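Newsroom > Press Releases > Products

Grarura Opens Orders for Skinier, a Simulated Workshop for Robot Bench Tasks

Software package lets manufacturers and schools prepare and test part-handling programs before the cell is built

VALCÁRCEL, 8 September 2021. Grarura, a developer of simulation software for industrial automation, today announced the commercial release of Skinier, a ready-made virtual workshop in which a robot arm can be programmed, tested and scored on common bench tasks. Skinier is available for order immediately from Grarura and, for customers who also require installation and training, through the company's integration partner Comham.

The package is intended for small and mid-sized manufacturers planning to automate the loading of parts into fixtures, and for technical schools that teach robot programming. Both groups have told the company that general-purpose simulators require a great deal of modeling work before the first useful test can be run. Skinier is delivered with that work completed. A user selects an arm, selects a task and begins.

"Our customers know how to machine a part, and many of them know how to program a robot," said Ivone Trindade, Chief Executive of Grarura. "What they lack is a place to try an idea on a day when every machine on the floor is occupied. Skinier gives them a bench, a fixture, a tray of parts and a room to put them in, and it is ready when the software has been installed."

Skinier ships with 20 task definitions. They cover picking a machined part from an open tray, placing it in a clamping fixture, removing it, turning it over for a second operation and returning it to the tray, with variations in part position, approach direction and order of work. Each definition states the starting layout, the conditions under which the task is considered complete and the conditions under which a run is stopped, such as contact between the arm and the bench. Customers may edit any of these and save the result under their own name.

Models of 11 arms are included in the standard license. Two-finger grippers are provided with adjustable finger travel and closing force, and customers may import the geometry of their own fingers. The fixture, the tray and the parts may likewise be replaced with customer models. Grarura recommends that new users complete the first four tasks with the supplied parts before importing their own.

The work area is set within a furnished workshop. Shelving, cabinets and wall fittings are modeled along with the bench, so that camera-based programs are tested against a background with some of the clutter of a working room. Lighting and surface finishes can be altered between runs, either by hand or on a schedule.

Skinier renders each run from several viewpoints. A room view shows the arm and bench together and is the view most operators will use for setup. An on-robot view uses a wide circular lens model and includes the portions of the robot's own body that lie in front of the lens, which vision programs must learn to disregard. Both may be recorded.

Skinier workshop: on-robot view first, room view second.
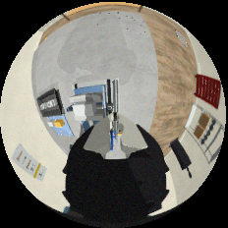
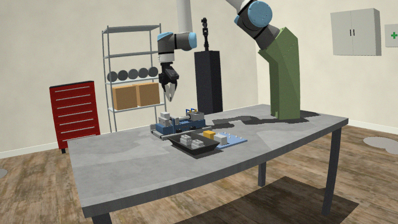

Recordings are stored with the joint positions, gripper state and contact events for the same run. An operator reviewing a failed placement can step to the point of failure in any viewpoint and read the corresponding values from a side panel. Runs may be exported in full or in part, and a shortened report may be printed for inclusion in a job folder.

"The question we hear most often concerns parts that arrive in the tray at a slight angle," said Ramiro Barrios, Product Manager for Skinier. "A program written for a perfectly placed part will usually close the fingers in the wrong place. In Skinier the user sets the permitted angle and offset, runs the task as many times as desired and receives a list of the positions in which the grip was lost. That list is what the programmer needs in order to decide whether to change the program, the fingers or the tray."

Preview Program

Before release, Skinier was made available without charge to 124 participants in a preview program administered jointly by Grarura and Comham. Participants were drawn from machine shops, integrators and technical schools. Their comments led to several changes in the released version.

The original run timer began when the arm first moved. At the request of participating shops, it may now be set to begin when the fixture reports open, in keeping with how cycle time is commonly recorded on the floor. The part library was reorganized by gripping surface; it had previously been sorted by overall size, and users reported difficulty finding a suitable substitute for their own work. A lock was added to the layout editor after instructors noted that students were moving the bench without meaning to.

Montserrat Peñalver, Director of Training at Comham, oversaw the preview at participating schools. "An instructor with one physical arm and a full class has a scheduling problem," said Peñalver. "With this package each student can prepare a program at a desk and bring it to the arm when it has completed the task in simulation. The time on the physical equipment is then spent on the matters that only the equipment can teach, such as how the jaws feel when a chip is caught under the part."

Peñalver added that results obtained in simulation should be confirmed on the installed cell at reduced speed, and that Comham's training course devotes its final session to this procedure.

Known Limits

Grarura advises prospective customers of the following limits in the present release. Coolant, chips and burrs are not modeled. Flexible parts such as hoses and cables may appear in a scene as fixed shapes but do not bend when touched. Clamping is modeled as a force applied by rigid jaws, and distortion of thin-walled parts under that force is not calculated. Customers whose work depends on any of these should contact the company's applications group before ordering.

Skinier is not a safety validation tool. A risk assessment of the physical cell remains the responsibility of the customer or the customer's integrator.

"We have tried to be plain in the documentation about what the software calculates and what it leaves out," said Montserrat Vidal, Head of Engineering at Grarura. "Friction is a good case. The user can set it for each pair of surfaces, and we supply starting values, but a shop that handles oily parts should measure its own. The manual explains how to do so with a weight and a tilting plate."

Pricing and Availability

The standard license is offered at $440 per seat per month and includes all task definitions, all arm models, the layout editor and technical support by telephone and e-mail during business hours. Accredited schools may apply for a classroom license, which is priced by course and permits installation on student computers for the length of the term. Preview participants may convert to a standard license and keep their saved layouts.

Installation and training by Comham are quoted separately. The Comham service includes modeling of the customer's own fixture and up to three parts, a review of the intended cell layout and a training course held at the customer's premises or at Comham's facility in Valcárcel. Bookings for the first courses, to be held in October, are now being accepted.

"A customer who sends us drawings of the fixture and a sample part will have both in the simulator on the first morning of the course," said Colton Caron, Manager of Field Services at Comham. "We ask that the drawings be current. A jaw that was ground down at some point and never redrawn will cause more trouble than anything in the software."

Skinier runs on desktop computers with a supported graphics card. A list of supported cards, together with the full user manual, is available from Grarura on request. Updates to the task library will be issued to license holders at no added cost for the duration of the license.

About Grarura

Grarura develops simulation software for robot handling, inspection and bench assembly. The company is based in Valcárcel and serves manufacturers, integrators and technical schools.

About Comham

Comham designs and installs automated handling cells and provides operator and programmer training. It is the authorized integration partner for Skinier.

Media Contact

Office of Communications, Grarura, Valcárcel. Requests for interviews, evaluation licenses and additional renderings should be directed to the Office of Communications. Editorial evaluation licenses are issued for one month.

Recent Releases

Grarura and Comham Sign Integration Agreement
Skinier Preview Program Opens to Technical Schools
Montserrat Vidal Named Head of Engineering
Grarura Revises Support Hours for License Holders
Comham Expands Training Facility in Valcárcel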